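Clurkance Public Library, Reader Services
@clurkancelibrary

1/ The library is changing how its reading rooms are booked, beginning in November. This thread sets out the new rules for members, book groups and outside organizations. The full text is posted at the main desk and at the Wukport branch.

2/ Until now, each branch has kept its own paper calendar. Groups that meet at more than one branch have had to call each one, and double bookings have been common on Wednesday evenings in particular. All rooms will now be held on a single calendar managed from the main building.

3/ Any adult with a current library card may reserve a room. A booking runs for a maximum of 2 hours and may be made up to 30 days ahead. Members may hold two open bookings at one time. A third request will be declined until one of the first two has passed or been canceled.

4/ Book groups registered with Reader Services are treated differently. A registered group may reserve the same evening each month for a full season. Groups registered last year do not need to apply again, but the contact person should confirm the mailing address and telephone number we have on record.

5/ Rooms are free for members and registered groups. Outside organizations pay a flat charge of $40 per booking, due at the time of reservation. Schools within the Clurkance district are exempt. The charge goes into the general fund for room upkeep and furniture.

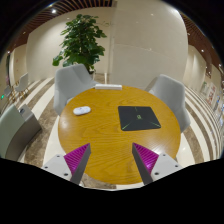
6/ Furniture has been the subject of many letters from members. The long tables in the Hafstein Room were bought for lectures and have never suited a discussion, where people at one end could not hear those at the other. Round tables are now our preference for group reading. A round wooden table with a warm honey finish and a visible grain is the kind we have in mind for the smaller rooms, and members who wish to comment on the choice may leave a note at the main desk. The lecture tables will remain available on request for talks and classes.

7/ Tables may be moved within a room but not between rooms. Please lift them when moving them. The floor in the Hafstein Room was refinished over the summer and marks easily. Chairs should be returned to the wall at the end of each meeting.

8/ Food and drink. Covered drinks are permitted in all reading rooms. Cold food is permitted in the Hafstein Room only. Hot food is not permitted at either location. Groups are asked to bring coasters or a cloth if they plan to serve drinks, and to take their trash to the bins by the side entrance.

9/ Book sets. The Flolulier Reading Collection lends titles in sets to registered groups. Sets are due back on the date of the group's next meeting. If a copy is lost, the group may replace it with the same edition or pay the listed price. We ask that notes be made on paper and not in the margins. Large print copies can be added to most sets if the request is made when the set is reserved.

10/ Several groups have asked whether they may keep a set over the holidays. They may, provided no other group is waiting for it. Staff at the main desk can check the waiting list by telephone.

11/ Cancellations. Please cancel by noon on the day before your booking. A room left empty for 15 minutes past the start time will be released to anyone waiting. Outside organizations that cancel after noon will not have their payment returned, except when the library itself closes for weather.

12/ Access. Both reading rooms at the main building can be reached by elevator. At Wukport, the upstairs room is reached by stairs only, and staff will move any booking to the ground floor on request. A portable hearing loop may be reserved along with the room at no charge.

13/ Requests for the new calendar will be taken in person, by telephone, or by the form on our website. Bookings already made on the paper calendars will be carried over by staff and do not need to be entered again. Members who find an error in a carried-over booking should contact the main desk and have the original date and time at hand.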